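Open House at the Bolleck Robot Workshop: Your Questions

Visiting us in August

Every year, as soon as the open house goes on the calendar, the same friendly questions start arriving, and every year we mean to write the answers down in one place so that you don't have to wait for one of us to get back to the front desk. So here they are at last. If you read all the way through and still have something on your mind, please write or call, or simply ask whoever is standing nearest when you get here. We like being asked.

Do I need to book?

For the building itself, no. You can walk in any time between 10 a.m. and 5 p.m., stay as long as you like, go out for lunch and come back again. For the guided demonstrations we do ask you to pick up a ticket at the desk when you arrive. They cost nothing, but the demonstration room is small and we want everyone in it to be able to see. Tickets for the afternoon are put out at noon, so if you're coming after lunch there will still be some left for you.

If you are bringing a school class, a scout troop or a very large family, do let us know ahead of time. We will set a demonstration aside for you and try to keep the hallway clear while you all get your coats off.

How long does a demonstration last?

Plan on 43 minutes, and yes, we know that's an odd number. The talk was supposed to run half an hour, and then people had such good questions that we kept stretching it, and 43 is where it has to stop if we're going to tidy the table and let the next group in. You are welcome to slip out early if somebody small has had enough. The door by the coat rack is the quiet one.

What will I see?

There are four stops on the visit, and you can take them in any order you please. The Koston Room has our sorting line, which is loud and a little hypnotic. In the hallway outside there's a table of old grippers and worn-out joints that you can pick up, turn over and try to figure out. Upstairs is the drawing machine, which will make you a postcard if you're patient with it. And in the Dimitriou Room you'll find the tabletop station, where two robot arms work side by side on ordinary household chores. That last one is the stop people talk about on the way home, so most of the questions below are about it.

What do the two arms do?

This year's job is clearing up. We put toy blocks out on a tabletop, sprinkle crumbs among them, and lay out a couple of little dustpan-and-brush sets like the ones you may have at home under the sink. The blocks have to be picked up and the crumbs have to be swept. It sounds like nothing at all until you watch a machine try it. A block is solid and stays put, more or less, while a crumb skitters off the moment the bristles touch it, and a dustpan has to be held at just the right tilt or everything goes underneath.
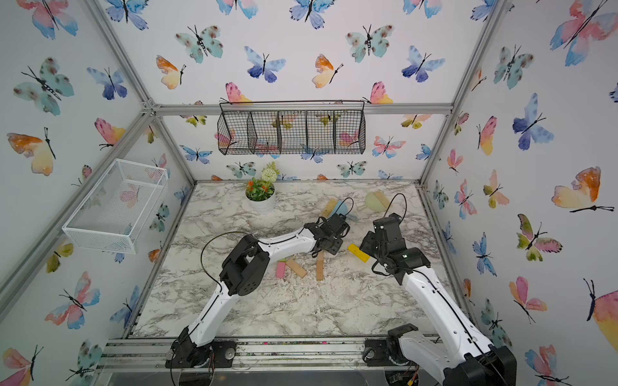 Photo: Bolleck Robot Workshop, tabletop station

The arms move more slowly than most visitors expect, and you'll see one of them hover over a block for a moment before it commits. Please be patient with them. A whole round can take quite a while, and the pauses are a good time to ask your questions.

Why are there butterflies on the walls?

We get this one more than any other! The wallpaper is there partly to please us (it's a nice thing to look at all day) and partly to make life a bit harder for the robots. Plain white walls are easy on a camera. Real kitchens and playrooms have patterns and colors and things hanging up, so we like the station to have some of that too, which is also why there are wire baskets on the walls and a potted plant at the back of the table. The younger visitors usually pick a favorite butterfly. The big blue one gets a lot of votes.

Is the plant real?

No, it's artificial, and it has never needed watering. A few kind people have offered.

Are the arms working by themselves, or is someone steering them?

Some of both, and the guide will always tell you which you're looking at. In the first part of the demonstration one of our operators guides the arms by hand from a second set of controls, so you can see what careful steering looks like. In the second part the operator steps back and the arms try the same kind of job on their own, using what they've picked up from earlier practice. We don't rehearse that part for show. Sometimes it goes beautifully, and sometimes a block gets nudged right across the table and stays there. You're allowed to cheer either way.

Can I try steering them myself?

You can, if you're tall enough to reach the controls comfortably, which for most children comes at age six or so. Turns come after the talk and last five minutes each. We start everyone on picking up a block, and if that goes well we'll let you have a go with a brush. Grown-ups, please don't be shy about it. You are often the ones hanging back by the door, and then you're the ones who want a second turn.

What happens if I break something?

It's very unlikely. The arms have limits set on how hard they can push and how far they can reach, and the operator has a stop button at hand the whole time. Blocks get dropped every day here, and that's fine. All we ask is that you keep hands, scarves and long sleeves outside the station while the arms are switched on, including when they seem to be resting.

Doesn't all that sweeping make a mess?

It certainly does. Crumbs end up in the rail along the front edge of the table and, by closing time, on our shoes. We clear the tabletop between groups with the same sort of brush the robots use, and we'd like to say we're much better at it. If you come to the last demonstration of the day you'll find the place looking well used.

Are the crumbs food?

We'd rather you treated them as not for eating, please, wherever they may have landed. There are cookies in the lobby for that.

Is it suitable for little ones?

Yes, and we love having them. Children under six are welcome in every room as long as a grown-up stays with them. There's a low bench at the front of the Dimitriou Room so that smaller visitors can see over the edge. The Koston Room is noisy, so we keep a box of ear protectors by the door in children's and adult sizes – just drop them back in when you leave.

What about wheelchairs and strollers?

Everything on the ground floor is step-free, and there is an elevator to the drawing machine. The Dimitriou Room has space kept open right beside the station, and the steering controls can be lowered. If standing for the length of a talk is difficult, tell us at the desk and we'll put a chair out for you before the rest of the group comes in.

May I take pictures?

Please do, as many as you like. We only ask that you turn your flash off in the Dimitriou Room, where a sudden bright light can throw off the cameras the arms rely on, and that you check with other families before their children end up in your video.

Where do I park?

The lot behind the building fills up early. The Nikberg garage around the corner is usually the better bet, and it's a short, flat walk from there to our front door. Bicycles can go in the rack beside the entrance, or in the side yard if the rack is full.

Is there anything to eat?

Coffee, lemonade and the cookies mentioned above are in the lobby all day. For a proper lunch you'll want to walk into town. You're also very welcome to bring sandwiches and sit out on the grass if the weather is kind.

I can't make it in August. Can I come another time?

We'd be glad to have you. Small groups can visit by arrangement through most of the year, though you may find a different chore on the table by then. Folding dish towels is next on our list. Write to the front desk with the size of your group and a few dates that suit you, and we'll write back with what we can offer.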